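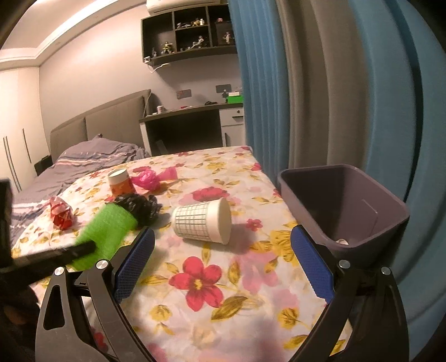 Photograph: Suqin Meng / Elholm Household Methods Group

Clearing a table: tips drawn from the Elholm tidying study

Household advice is usually based on habit. The notes on this page come from a study of table clearing carried out by the Elholm Household Methods Group, in which people cleared tables at home using hand-held grippers, and the recordings were then used to train a robot arm to do the same work. Shuzhen Shen and Peiyu Fu compared 23 ways of ordering the task. Several of their findings apply equally well to a person with two free hands.

Place the bin before you begin
An open bin should stand directly beside the table, on the side of the hand that will do most of the dropping. In the Elholm trials, long carries across the table accounted for more dropped items than any other cause. A wide rim is preferable to a lid, and the bin should not be moved once work has started.

Take cups first
Paper cups roll when they are nudged, particularly those already lying on their side, like the patterned one in the photograph. Grip a fallen cup across the body and close slowly. A standing cup is best taken just below the rim. Check for liquid before lifting either.

Gather bags from the middle
Crumpled plastic bags were the slowest items in the study. A loose flap gives an easy hold but tends to swing and catch on whatever is next to it. Press down on the thickest part of the bag, close on it, and lift straight up. Xinyi Luo, who prepared the training recordings, advises against flattening bags beforehand – a flat bag is harder to pick up than a creased one.

Leave cloths and sponges until last
Items to be kept should be moved to one corner and left there until the rubbish has gone. When keeping and discarding were mixed, the robot trained on those recordings put cloths in the bin far more often.

Take care on patterned tablecloths
Small wrappers are easily missed against a printed cloth. Work from the far edge towards yourself, then look across the surface from a low angle. The trained arm cleared 70 per cent of tables completely when the cloth was plain, and fewer when it was printed with flowers. Recordings made on floral cloths have been added to the second round of training.

Use both hands
One hand may steady a light item while the other takes hold of it. Keep the two well apart when nothing is being held, so that neither blocks the view of the table.

Questions about the method may be sent to Xuelian Luo at the Elholm office, which is open to callers on Wednesday afternoons from 2 until 5.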